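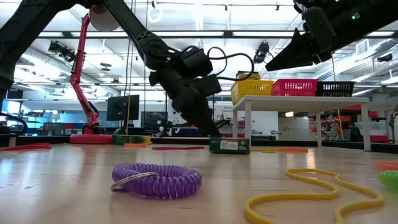
How many baskets does a table of small loose things need? Three, provided one of them is reserved for whatever fits neither of the others.

Thursday, 40 minutes on the sorting table before lunch. Yellow, red and black baskets stay in a row on the white table at the back, in that order, left to right. Yellow takes boxes. Red takes anything that stretches or coils. Black takes the remainder and is to be emptied every July, whether full or not.

Boxes first. The dark green one with the white label goes in flat, label forward. The green-and-yellow one is small too and can stand on its end.

The purple spiral keychain was harder to place. It is a coil, so red, but the metal ring catches on everything in there. Meenakshi Dixit wants it on a hook by the door. Decision deferred.

The long yellow rubber cord should be wound in a figure eight and tied with a twist of wire. Wound in a plain circle, it springs open and takes the neighbors with it. The flat red strips go underneath, laid straight. The green rubber ball goes in black, having no better claim elsewhere.

Checked the Wataveck catalog for a divided tray. The Messina has 2 compartments, the Gotik has more but is 400 millimeters deep and would overhang the shelf. Ordered neither.

Inventory sheet stands at 1,223 lines, several of them duplicates from the Staltness boxes. To merge tomorrow, starting with the cords.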